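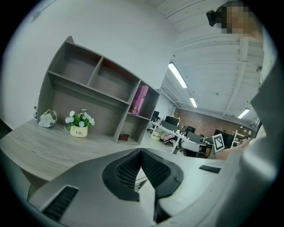 December, 4:31 pm. Desk corner, Pirklow room.

Cleared the gray cubby shelf down to almost nothing. Pink box stays upright in the top right cubby until I find its place. Daisy plant ("Life" pot) goes on the desk in front of the low compartment, easy to move for wiping. The white bag still needs sorting.

Desk top is 300 mm too short for the Rovus trays, so those go to Rerkley. Labels for the cubbies to print tomorrow.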